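About Kodholm

Hi, and thanks for clicking through to the page most people skip! I'm the one who answers the emails, so if you've ever written to us about a desktop that won't start, we've probably already met.

Kodholm is a computer refurbishing workshop. We take in old office desktops, open them up, clean them out, sort the good parts from the tired ones and put together machines that schools, clubs and regular households can use for a good few years more. Last year 1,276 desktops came through our door, and 462 of them went back out again as complete working computers. The rest became parts, and what couldn't become parts went to Zustow, the recycler we've worked with since the beginning.

How it started: I had a garage, a screwdriver set and a very patient family. An office in Midtbø was moving and had 47 towers it wanted gone by Saturday, so I said yes before I'd thought about where to put them (the laundry room, as it happened, and the stairs). I got most of them running, sold them cheap, and people kept calling. The garage lasted two winters. Then we rented a proper place with carpet on the floor and enough outlets, and I got my stairs back.

People ask what we do all day, and the answer is that we spend a lot of it looking down into computers. I like working with a tower on its side, panel off, everything facing up at you. You can follow the wires from the drive cage, read the label on the power supply and get at the memory without scraping your knuckles -- well, most days.
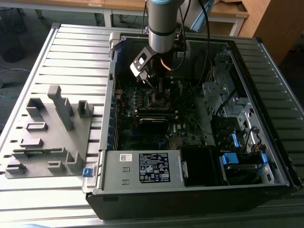 A desktop tower on its side on the worktable, with a Dell logo on the heatsink.

Office towers are my favorite thing to work on, and I'll happily bore you about it. Lots of them are built so you can get in and out quickly, with colored latches on the drive bays and hardly a screw to lose. Gaming machines are prettier, sure, but give me a plain black box from an accounting department any time!

Every computer we take in gets the same treatment. First the drive is wiped, or pulled and destroyed if you'd prefer that (just tell us when you drop it off). Then comes the dust, and oh boy, there's dust. We've found paper clips, a birthday candle and one very flat raisin. After that we check the memory, the fans and the power supply, swap whatever needs swapping, and leave the machine running overnight before it gets a price tag.

The list of what passed and what got replaced goes in the box with the computer. We call it the Fulleo sheet, after the software we first used to print it. The software is long gone but the name stuck.

We give 60 days on everything we sell. If something quits on you, bring it back and we'll fix it or find you another one. No forms, just the sheet.

Got old desktops in a closet? We'd love to have them, working or not. Send me a note with how many and what kind, and please leave the power cords in the bag with them -- we never have enough power cords.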